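Asabe Shehu on grasp planning, soft stuff and waiting for the planner

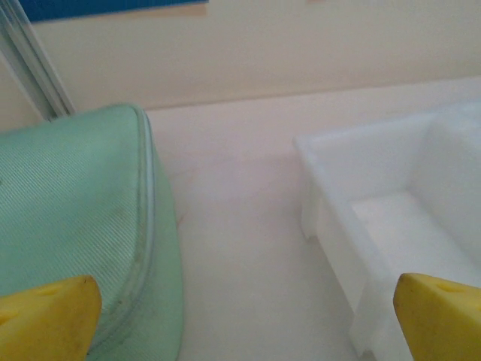
Wrist camera view, green pouch to the left, white tray to the right.

Caught Asabe Shehu between runs at Wulside, tea in hand, one eye on the log. She writes the planning layer for Wirkolura, the team's control stack. Mostly the bit that picks where the fingers go.

Rigid things are fine, she says. "A tray has walls. The model knows where a wall is." Fabric is another matter. "You plan a grasp on a seam, and by the time you close, the seam has moved. So we replan. A lot."

How often? The old version sampled 1000 candidate grasps and then thought about it for 3 seconds. "Painful. You could hear people sigh." Now it keeps 17 and scores them again on every new frame – Chiến Sầm's idea, she's keen to point out.

Perception still trips it up. Pale things on pale tables, mainly. "The depth goes mushy and the planer believes it. I'd like it to doubt more."

And tooling? Big laugh. She and Ute Diekmann spent most of November on a replay viewer, nothing else. Worth it? "Oh yes. Before that we were reading timestamps like tea leaves."

Next up is a proper slip check, then merging the 2 config formats, wich she has been putting off. Then the log beeped and she was gone.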